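Greco Two-Arm Station
Set-up and Operation Guide
Section 3: Teaching a task by remote control
Revised 24/03/2019, A. Howlader

Read Section 2 first if the arms have not been homed since power-up. The steps below assume both followers respond to their leader handles and the Gavetti recorder is installed on the control PC.

A word on expectations. The Jivance sales sheet says an operator can "teach any household task in minutes." We have not seen this. Teaching one pick-and-place task to a standard we were willing to leave running took 80 kept recordings, and we threw out plenty more to get them. Plan for a day. If you finish early, check your recordings before you celebrate.

3.1 Before you record

1. Clear the table of anything that is not part of the task or a planned distractor. Tools get left behind. The policy will learn that the screwdriver is part of the job.

2. Check that the cable on each arm is seated in its clips and still has a free loop near the gripper. Move each arm slowly to its farthest reach. If the loop pulls straight, stop and feed more slack.

3. Open and close both grippers from the handles. The jaws should follow with no visible lag. Some lag is normal in the first few seconds after the recorder starts.

4. Open Gavetti and choose New Task. Type a plain sentence for the task name, such as "take the fruit out of the bag." The recorder will accept a blank name and will not warn you.

CAUTION: Keep hands and sleeves off the table whenever the followers are live. The soft stop in the software is a convenience. The red button is the stop.

3.2 Recording a demonstration

1. Bring both arms to the start pose and wait for the tone.

2. Press the left pedal to start. Move at a steady pace, a bit slower than feels natural. Fast operators make pretty videos and poor training data.

3. Do the task once, all the way through. Do not talk yourself into a second try within the same recording. If you miss the grasp and recover cleanly, keep it. If you miss and flail, press the right pedal to discard.

4. Return to the start pose before pressing the left pedal again. Recordings that end in mid-air are marked complete by the software anyway - see error 1309 in the back of this guide.

5. Rearrange the objects between recordings. Shift the target, turn it, and change what sits near it. A hand's width is enough on most runs, but make a big change now and then.

Note: Brisameck's tuning guide claims that 57 demonstrations are enough for a "robust" policy. The guide does not say what was being picked up, how often it was moved, or what counted as a success. Treat the number as advertising until you have run your own test.

3.3 Bags and other soft things

Rigid objects are forgiving. Bags are not, and most of our discarded recordings involved one. The same goes for fruit on the stem, where the bunch changes shape as soon as you touch it.

1. Lay the bag down with its mouth open and reachable by the arm that will do the picking. Don't smooth it out. You want the creases to differ from one recording to the next.

2. Come in from above with the jaws partly open. With longans, aim for the stems where they fan out and leave the fruit alone. 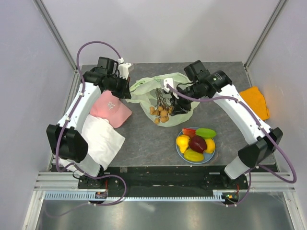 3. Close slowly, then pause for a beat before lifting. Watch the bag. If it rises with the jaws, you have plastic in the grip, and the recording should be discarded even if the fruit comes out in the end.

4. Keep the idle arm still. Small nervous movements of the spare handle are recorded along with everything else, and you will see them again at playback.

3.4 Checking what you recorded

Replay on the arms is not a test. It repeats your own motion over objects placed where you left them, and it nearly always looks good. Run the trained policy on layouts you did not record, with a person at the red button, and write down the failures as well as the successes. If someone shows you a success rate with no list of layouts, ask for the list.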